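Merkeo garment handling project
Progress report to the Brekona fund
20 October 2024

You asked for a plain account of where the money has gone and whether the folding cell will do what the application said it would. My short answer is that I don't know yet, and I would rather say so now than in the final report.

The sorting room at our Felero site takes in returned children's clothing, checks it, folds it and sends it back to stock. The application said an automated folding cell would take over the folding by the end of the second year and free the staff for inspection work. The cell from Kröger was delivered in April, later than planned. It stands at the end of line 2, it has passed its safety check, and it folds bath towels well. We do not sell many bath towels.

Clothing is another matter. A towel is a rectangle. A child's top comes out of the bag inside out, with one sleeve stuck in the body, and the cell needs it flat and face up before it can do anything. At present a person has to lay it out. The person who lays it out could have folded it in the same time, and everyone on the line has pointed this out to me. In the last full trial the cell finished 82 percent of the pieces it was given, but those pieces had been picked and laid out beforehand. I would ask you not to quote that number without the second half of the sentence.

What has changed for the people? Less than promised, and some of it for the worse. Five folders were moved off the line to work on the project. Two of them like the new work. The others say it is slower and duller than folding, and that they are asked to make the same movement over and over in a way no one would choose to do it. The line they left is short-handed at peak times, and the inspection jobs mentioned in the application have not been created. I have raised this with site management twice and been told it depends on the results of the cell. The staff hear that as a no, and I can't blame them.

There is also the matter of pay. Folders are paid a bonus on output. On project work there is no output to count, so we pay them their average from before. That holds until the end of the grant. No one has decided what happens afterward, and I think it should be settled before we ask anyone else to move over.

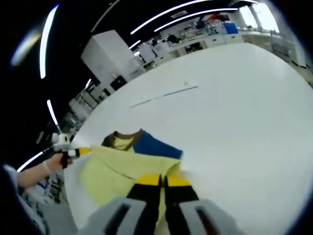
Demonstration work is where most of the staff hours now go. We record people handling clothes with hand-held grippers, and the recordings are meant to teach the cell how to deal with loose garments. The target in the plan is 3,000 recordings. A small yellow piece with a brown neckline and a blue panel at the shoulder has to be managed with narrow yellow-tipped jaws, one pinching the left corner and the other pressing on the cloth lower down. Bare hands would feel where the fabric doubles up. The grippers don't give that, so the folders work by eye, and wrists and forearms get tired. We have shortened the sessions and added breaks, which will push the target back.

The supplier is confident that the recordings will pay off. I have seen the argument and it may be right. I have not seen a test on unsorted clothes straight from the bag, and that is the only test that matters to our line.

For the next period I propose the following:

Run one trial on unsorted returns, with our own staff choosing the bags.
Hold back the payment for a second cell until that trial has been done.
Get a written answer from site management on the inspection jobs and on the bonus.
Have someone from occupational health look at the gripper work.

Spending is within budget, mainly on account of the late delivery. The hours sheet is attached separately.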